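Thread on the folding result, as promised in April and then un-promised several times since.

**1/** We trained a policy to fold clothes. It is very good at white T-shirts and it is a disaster with black knitwear. This thread is about the black knitwear.

**2/** The usual story in our corner is that more demos fix everything. So we did more demos. 372 of them, all dark ribbed stuff on a bed, all by hand with the two-finger gripper. My right thumb would like to be listed as an author.

**3/** Adding them to the old pile and retraining got us from bad to slightly less bad. I drew the graph three different ways and it looked the same each time.

**4/** What moved the number was dull. We stopped treating each demo as one long recording and cut it at the moment the fingers close. Everything before the cut is 'find an edge'. Everything after it is 'do something with the edge'. Two small models, one handover.

**5/** Pillar (our name for the first model – it holds up the second one, sorry) only has to answer one question: where would a person pinch this? It never sees a fold. It has no opinions about folding.

**6/** Some views from the wrist, for anyone who thinks finding the edge of a black garment is the easy half:

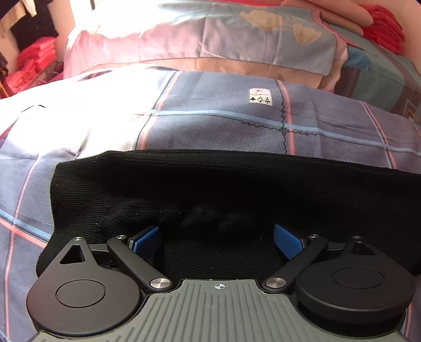
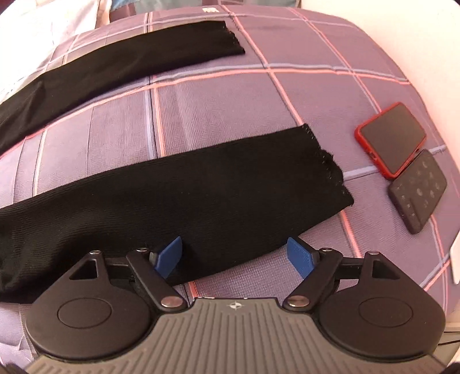
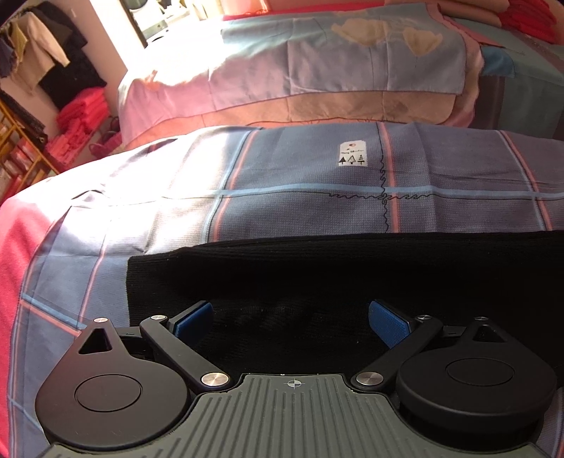

**7/** The old single model had a favourite trick, which was to ignore the garment and grab whatever had the most contrast nearby. On a plain table this never came up. On patterned bedding it came up all afternoon.

**8/** I spent a week convinced this was a lighting problem. I bought a lamp. The lamp is now in my kitchen and it's a good lamp.

**9/** Numbers. Held-out dark garments, beds the policy had never met, first grasp lands on a usable edge: 19% with the single model, 58% with the split one. Same demos, same gripper, same amount of training.

**10/** Before anyone prints that on a mug: 58% means you wouldn't let it near your laundry. I wouldn't let it near mine, and mine has been on a chair since spring.

**11/** 'Did you just make the model bigger?' No. The two halves together are slightly smaller than the old one. Cha, our baseline, got the spare parameters too and spent them on nothing I could find.

**12/** 'Does it matter where you cut?' A lot. Cut half a second early and the second model thinks it's already holding something. It then folds the air, very neatly, and reports that it's finished.

**13/** We also tried letting a network choose the cut. It chose the last frame of every demo. Technically a cut.

**14/** Things that still break it, in order of how much they annoy me:
- cuffs, which it reads as hems
- anything inside out
- two dark things lying on top of each other
- tights. We don't talk about tights

**15/** The part I'm least sure of is how far this travels. Seven beds is not many beds. Stiniletti, the towel set, shows a much smaller gain, and my guess is that towel edges were never hard to find in the first place. That's a guess – we haven't run the check that would settle it.

**16/** Someone asked whether depth would sort all this out. On thick jumpers, a bit. On thin ribbed knit lying flat, our depth map says 'bed' with total confidence.

**17/** The cutting script is going into Zotik, our tools repo, once I've removed the comments I wrote at two in the morning. Demos to follow when the upload stops failing at 98%.

**18/** If you've tried the same split on something that isn't cloth, I'd like to hear how it went, especially if it went badly. Replies are open. I'm off to do some folding by hand, badly.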